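4. Adjusting the chair and the light in your work place

This section explains how to set up the place where you read and sign the Flanon lesson sheets. Please read it all one time before you start. The whole work takes 30 minutes if you do it alone, and less if a second person can look at you from the side.

You need:
A chair with adjustable height
A desk or a firm table
One lamp that can be moved or turned
A tape measure
The Flanon reading stand (in the box, under the cardboard tray)

4.1 Seat height

1. Put both feet flat on the floor. Take off shoes with high heels before you measure.
2. Sit all the way back, so that your lower back touches the backrest.
3. Raise or lower the seat until your knees are at the same height as your hips, or a little lower.
4. Lay your hands on the desk. Your shoulders must stay down. If they go up, the desk is too high for you.
5. If the desk cannot be lowered, raise the seat and put a footrest under your feet. The Mader footrest (order number 886) fits under most desks.

Note: Thick books can be used as a footrest for one or two days. They slide on smooth floors, so do not use them for longer.

4.2 Backrest

The backrest has two jobs in this guide. It must hold your lower back while you write, and it must let you lean back while you read. Many people lock it in the upright position and forget it. We ask you to try it unlocked for the first week.

1. Unlock the tilt. On most chairs the lever is on the right side under the seat, but please look in the papers of your own chair.
2. Lean back slowly. The backrest should follow you and give some resistance.
3. If it falls back too fast, make the spring harder. If you must push, make it softer. Change the setting a little at a time and try again after each change.
4. Set the height of the backrest, if your model allows it. The most curved part should be at the level of your belt.

CAUTION: Keep your fingers away from the joint between seat and backrest when the tilt is unlocked. Do not let a child sit in the chair during the adjustment.
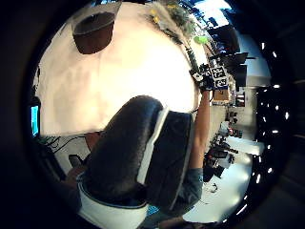 Figure 4. Office chair with black backrest and white frame strip.

The shape of your own chair may be different. A chair with a low backrest is good enough for writing, but for the long reading exercises in Section 7 we recommend one that reaches at least to the shoulder blades. Armrests are not necessary. If you have them, set them so low that they pass under the edge of the desk.

4.3 Lamp and window

Place the desk so that the window is at your side. A window behind you makes a shadow on the sheet, and a window in front of you is tiring for the eyes after lunch, most of all from June and through the summer.

1. Right-handed users put the lamp on the left side. Left-handed users put it on the right side.
2. Turn the lamp so that you cannot see the bulb when you sit normally.
3. Put a lesson sheet on the reading stand and look for shiny spots. If you see a spot, move the lamp and not the stand.
4. Leave the room light on. A strong lamp in a dark room makes the page difficult to look at.

Note: The Savthorpe edition of the lesson sheets is printed on glossy paper and shows more shiny spots than the Villaseñor edition. The text is the same in both.

4.4 Reading stand

1. Open the two legs until they click.
2. Put the stand 64 cm from the front of the backrest, measured at the height of your eyes. This is a start value. You can change it later if you wear glasses.
3. Choose the second notch for the angle. The first notch is for standing use only.
4. Close the page clips over the corners of the sheet. They should not cover the line numbers.

CAUTION: The legs can close suddenly if the stand is lifted by its upper edge. Always hold it by the base.

4.5 If something is not comfortable

Pain in the neck: the stand is probably too low. Raise it before you change the chair.
Tired shoulders: check step 4 in Section 4.1 again.
Cold or sleeping feet: the seat is too high, or its front edge presses behind the knees. Two fingers must fit between the edge and your leg.
Dry eyes: look at something far away for a short moment after each sheet - a tree outside the window is fine.

Write your final settings on the card inside the back cover. If another person uses the same place, for example in a shared study room, each person should have a separate card.

Text of Section 4: Ingegerd Lie. Measurements checked by Åsmund Viklund.

Continue with Section 5, Sorting the lesson sheets.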